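Wanpen Srithong
5 October 2023

Okay friends, a few of you asked why I went so quiet last week. The short version is that a fault ate my week. The long version is this thread, so get yourself a drink (mine is tea, and it's already going cold).

1/ For anyone new here: I work on Trerance, a little project at Steso where we teach arms to do small bench jobs by recording people doing them first, with a gripper in each hand. Open the box, take things out, put things in, close the box. I love this work more than is probably reasonable!

2/ Our trouble was with closing. We had 461 recordings of the box task, and when we ran them back on the arms, almost 40 ended with the jaws coming down hard on the plastic. One of them cracked a lid right across the corner. It makes a horrible sound, by the way. I jumped, and then I hit the stop button, in that order, and I've been scolding myself about the order ever since.

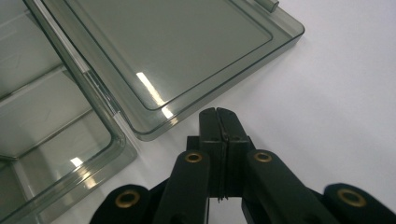
3/ My first guess was the encoder, the little part that tells the computer how far open the fingers are. I swapped it on the Monday, feeling very pleased with myself, and got the same fault by lunchtime. Then I blamed the tracking, and lost a whole day to that. What finally got me looking at the mechanics was doing the task very slowly by hand and stopping whenever something felt odd. With the black pads pressed together like that there's only a thin dark seam between them, and I'd been taking that as proof they were zeroed. They weren't! The software thought they were still a little bit open, so on playback it kept on squeezing to get to a "closed" it had already reached.

4/ And the reason for THAT was a startup routine. It set zero from wherever the fingers happened to be when you plugged in. If you were resting your hand on the handle (as I do, every single time, like an old friend's shoulder) you got a bad zero and no warning whatsoever.

5/ We went back over the session logs and 310 of the recordings were fine. The rest are set aside until somebody has checked them one at a time, and yes, that somebody is me, and yes, snacks are welcome.
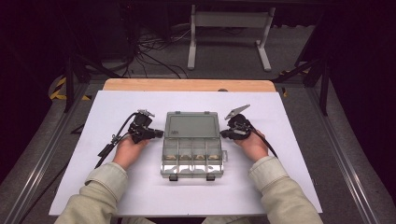
Both grippers at the compartment box, lid latched.

6/ What we changed: the grippers now ask for a full open and a full close before they'll record anything, and if the two readings don't agree with the last session, they refuse. We also put a force limit on playback, and I'm a bit embarrassed that wasn't in from day one. And there's a 10 second pause before the arms move, so whoever is near the table has time to step back.

7/ Nobody was hurt, and I want that said plainly, but fingers go near those jaws all day long. If your rig sets its own zero at power-up, please go and look at how it does it. Mine took five minutes to read once I finally thought of reading it.

8/ Next up is the rerun, with new lids. If it squeezes anything it shouldn't, I'll be back here telling you all about it at far too much length.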